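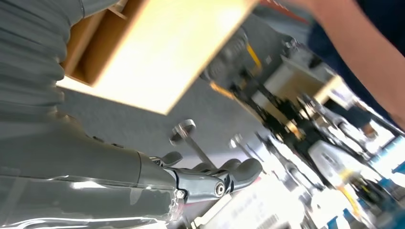
Skernholm Printable Cartoon Packs — Ordering and Download

Line-art cartoon pages for coloring, sold as a download or on a disk. 457 drawings in the full set. Farm animals, pirates, the Jumillow mice, plus the holiday pages we added in March. Black outline only, no gray fill, so they don't eat your ink.

Item 3019, full set on disk
Item 1406, Jumillow mice only, download

Pages are letter size. Want them smaller? Set your printer to 90 percent, that leaves room for a three-hole punch. Thick paper is better for markers.

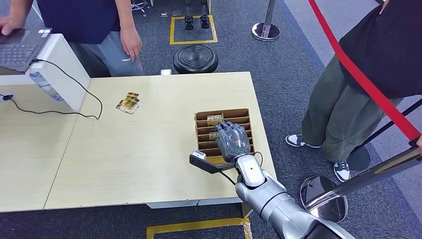

Crayons are fine on regular copy paper. The pirate maps print sideways — pick landscape before you hit print or you lose teh compass.

Print as many as you want for home or classroom. Please dont resell them or put the files on your own site. Party favors ok.

Disks mail in a flat sleeve. Downloads come as one zip file, save it to the desktop first and then open it. If a page comes out blank, update your viewer and try again.
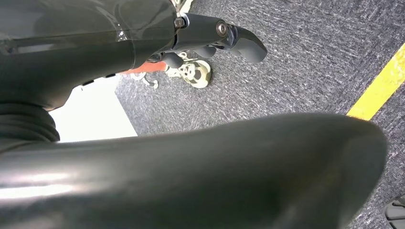 Rivas Art Supply | Printables Department

Questions on an order, use the contact form and give the item number. The Beklow alphabet pages are sold out on disk, download only for now. New dinosaur pages coming — no date yet.

Page updated 14 October 2008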